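2 min read

The Clerkulero pick kit from Sengar costs $464 a month on the trial plan, plus $337 for setup. We've had it at Trellance since March. Dela Darko did the install and had it going in an afternoon.

Cylinders were my main worry. Boxes are easy, but anything round and standing on end tends to get knocked over. I wanted to try it on the orange 4680 on a metal tray before paying for a full year.
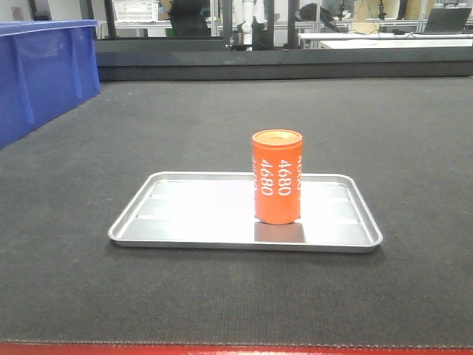 The software lets you save 10 grip settings, and I'd like more. Support has answered both my emails. I'll renew for 2 months and decide then.

3 comments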